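The Great Jeans Reckoning

27/03/2023

I have been meaning to write about the mending pile for weeks now, and every time I sit down to do it I end up getting up again to look at the pile instead. So I've made a pot of tea, turned my chair to face the wall, and I am going to get this down before supper.

It began with the wardrobe in the back bedroom. Those of you who have been reading since we moved to Grarngate will remember that wardrobe (it came with the house, it leans, and the left-hand door has to be lifted slightly before it will open). I had gone in looking for a pillowcase and came out two hours later with nine pairs of jeans over my arm, most of which I had forgotten we owned. There were some from before the move, some from that summer when I was convinced I would take up proper gardening, and a pair I bought in the Gronda sale for 40 pounds and wore, I think, to one birthday lunch.

Denim is such an awkward thing to keep tidy. Shirts will hang and jumpers will fold, but jeans seem to want to be a heap. They have those thick seams down the side that never lie quite flat, and a waistband that is stiffer than everything below it, and if you pick them up by the wrong end the legs go in two directions and you have to start again -- which I did, a good many times, muttering.

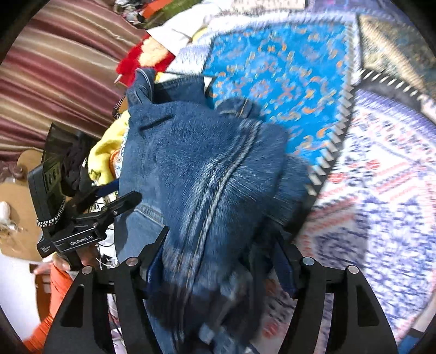 My mother used to fold hers in thirds, after smoothing each leg with the flat of her hand as if she were icing a cake. I tried it her way and it does make a very handsome parcel, but it takes up more depth than our shelves allow. What has worked best for me is one leg laid over the other, the pointy bit at the seat tucked in so that you have a straight edge, then folded up from the hem until the whole thing will stand on its own. They go in the drawer side by side like books, and I can see every pair at once. I was so pleased with that drawer that I opened it again after lunch just to have another look!

Seams are worth a bit of your time while you have them in your hands. I go along each one with my thumb, and then round the pockets and the hems, and anything that feels thin goes to one side. The thread I like for this is a fairly stout one from the haberdasher's in Billent, where they let you hold the reel up against the cloth by the window. The lady there once told me they had 1,173 colours in stock, and I believe her, though I only ever come home with navy and that orangey tan.

As for what became of them all, some are back in the drawer, a couple are waiting for patches, and the gardening ones are going to be cut up for a picnic blanket, which I should like to have finished by June. I have drawn a plan for it on the back of an envelope. It is mostly squares.

The tea has gone cold now, so I'm off to put the Bezerra on for a coffee and find out where I left the pinking shears. I never did find that pillowcase.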